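Irilport Repair Shed: minutes, 6/13/26

1. Last meeting
Agreed as accurate, apart from the biscuits, which were listed as plentiful.

2. Donated computers
Lurmont are clearing their offices and have offered us 170 desktop towers. We have shelf space for 2. Agreed to say yes to the first batch and no, politely, to the rest until July.

The Dell was opened for discussion. Side panel off, fan in place, no heatsink on the processor. A long talk followed on whether it should be stripped for parts or rebuilt. Rebuilding won by one vote, the one vote being from the member who wants to do it.

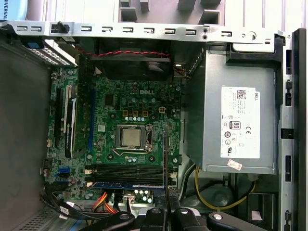 3. Money
Balance stands at 1,210 pounds. Barasa have quoted for new shelving and the quote was passed round in silence. To be asked for a smaller one.

4. Screws
The screw jar is to be sorted. This was also agreed last year.

5. Any other business
The Stillero coffee machine is still awaiting repair by a room full of people who repair things. Carried over.

Next meeting in July, same room, bring a chair.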